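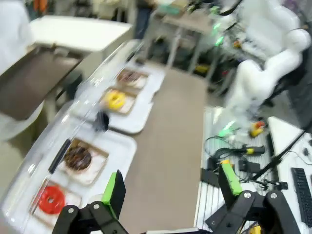 Wrist camera view, case side. Green pads on both fingers, four doughnuts in on two trays.

Flulton cell – progress report to Revstead
Tue 10 May
From: Pin-yu Tang, Vultby workshop
Covers: setup and upkeep of the bakery cell, second period

Short version

Cell is up. Left arm fine, pads replaced, wrist camera re-seated and calibrated again. Display case trays now have a fixed spot on the table instead of "where they were yesterday". Handover to a person holding a serving tray is being worked on, not finished. Spend is on plan except finger pads, see below. One decision needed from you, at the end.

Where we were last time

Last report ended with the gripper dropping things. To recap for anyone who didn't see it: in the long run before the pad change we logged 267 pick attempts and 107 of them ended badly. Dropped, crushed, tipped or missed the box completely. That's 40 percent and nobody was happy with it. I said then I thought it was mostly the pads and partly the camera having shifted on its mount. Still think so. The split between the two I can't give you, we changed both in the same week, which in hindsight was a bad way to do it. Sorry. Wanted the cell back.

Finger pads

Old pads were the hard black ones that came with the gripper. Fine on metal, no use on a paper box with a bit of grease on it. Went to the green ones from Petridis. Softer, and they show up well against the black fingers in the wrist view, so whoever is on shift can see straight away if one has crept or started to peel.

Fitting notes, so they are written down somewhere:
Strip the old glue fully. Plastic scraper, then alcohol wipe, let it dry.
Press from the middle out, hold for a minute.
Leave overnight before first grip. We didn't with the first set and one slid off by lunch.
Check that the fingers close parallel after. Re-zero the opening if they don't.

Pads wear at the top outer corner first. We swap as a pair, never just one. Cleaning is at the start and end of each session, warm water and a drop of soap, no solvent once they're on. Sugar glaze gets into everything.

Pins and linkages

Wiped down and checked for play at the same time as the pads. Left finger had a slightly loose pivot, tightened, marked with a paint pen on the inside face. No movement on it at the last check. Added to the weekly list.

Wrist camera

Had rotated a little on its bracket. Not enough to see by eye, enough to put every pick off to one side. Took it off, cleaned the seat, thread lock on the screws, back on. Calibrated with the flat board and then again with the board tilted. The second calibration was the one that made the difference.

Both fingers have to be in view along the bottom of the picture with the pads showing. If they aren't, stop and check the mount before you run anything. That rule is now taped up by the keyboard.

Motion blur on fast moves is still there. We get it on anything moving quickly in view, other arm included. Slowed the approach on the last bit of travel and left the rest alone. Costs a little cycle time, I'd rather have that than guess at edges.

Clear covers

The worst part of the whole setup, frankly. The depth reading goes straight through clear plastic or bounces off it depending on the lights. Things tried:
Matte tape along the rim – worked, looked awful, taken off.
Turning off the overhead row – worked, then people couldn't see what they were doing.
Using the black handle as the reference for the cover – this is the one we kept. High contrast, doesn't move relative to the cover, the camera picks it up from most angles.

So the cover position is now worked out from the handle. Needs the handle clean, icing on it confuses things. Open position is the one we teach from. Opening and closing by the robot is next period's work, for now it's done by hand.

Hinge knobs worked loose a couple of times during the period. Finger tight only, the plastic will crack if you go further. Ask me how I know. Spare cover is on the shelf.

Table layout

Trays used to wander. Every time someone leaned on the table or wiped it down, they went back in a slightly different place and all the taught positions were off. Now there are low-tack corner marks under the trays, and the start of day check has the arm go to a point above each tray corner and wait for a person to say yes. Takes a few minutes. Has already caught one tray put back the wrong way round.

Boxes and liners: settled on open kraft-paper boxes for handover work, flat liners only when we're working on detection. The gripper takes the box by its side wall and never touches the doughnut. That one change did away with most of the crushing, whatever else was going on with the pads. Boxes bow outward if they are left loaded too long, so fresh ones each morning.

Cables

Still a mess on the slatted table. I know. The bundle is too long for where the controller ended up. Plan is to cut the run down and put it in proper trunking, but that means a day with the cell off and I haven't wanted to give up the day. Down for the first week of June. Until then the rule is nothing gets pulled out of that pile without power off first.

Handover work
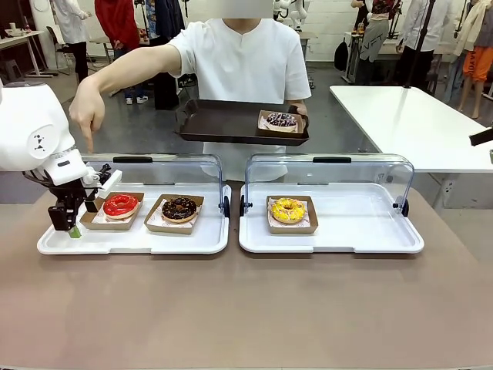 Handover setup. Left gripper at the box with the red doughnut, colleague with the serving tray pointing to the left tray.

The case is set out as two trays for this, covers propped open, boxes placed by a person. The person stands on the far side of the table from the trays. Point at an item, the arm goes for that side. Pointing is read from the hand and forearm, and then the nearest box to that line is chosen. OK when the boxes are well apart. Not OK when two are next to each other in the same tray, it picks the wrong neighbor too often for me to call it done. Options are a bigger gap between boxes or a second confirm step (arm hovers, person nods or says yes). Leaning towards the confirm, people seem to like being asked.

Serving tray is the harder half. A held tray is never still. At the moment we keep the arm out of the tray area completely and only let it lift and set back down within its own side. Placing onto a tray in someone's hands waits until the force limit has been tested properly, with the low setting and a dummy tray on a stand first. No shortcuts on that one.

Also need to sort out where people stand. When the room is busy there are a lot of moving arms in the backgorund for the pointing detector to get interested in. Masked off everything behind the table for now. Floor tape is the real answer.

Upkeep routine as it stands

Start of day: wipe pads, check pad corners, check wrist view shows both fingers, tray corner check, fresh boxes.
During: pause and wipe if glaze is visible on a pad. Don't wait for a drop.
End of day: pads, handles, covers, table. Arm parked, power off at the controller.
Weekly: pivots, camera screws, hinge knobs, cable ties, sensor attachment at the wrist.

The log sheet is filled in most days. Gaps on two Fridays, my fault.

Results since the pad and camera work

We've done over 100 picks on the new setup. Not giving you a failure rate yet, the runs were in short batches with settings changed between them, and the number would look better than it deserves. A proper run with everything frozen comes after the cable day. Same item mix as the old one so the two can be compared side by side.

What I can say is that the failures I've seen lately are of a different sort. Mostly wrong box or no grasp tried, very few drops.

Money

Pads: over plan. We use them up faster than I budgeted, and the scrapped first set didn't help.
Doughnuts: on plan. Stale ones work fine for everything except glaze tests.
Trunking and cable: not spent yet, lands in June.
Everything else as per the schedule you have. Reciepts with the office.

Still open

Neighbor problem on pointing.
Force limit test with the stand.
Cable day.
Floor tape.
Spare camera bracket – Petridis quoted, haven't ordered.

Decision needed

Can we move the remaining travel money to pads and the spare bracket? Nobody here is going to use it for travel before the end of the period. Need a yes or no before the bracket quote runs out, an email is enough.

Pin-yu Tang
Vultby workshop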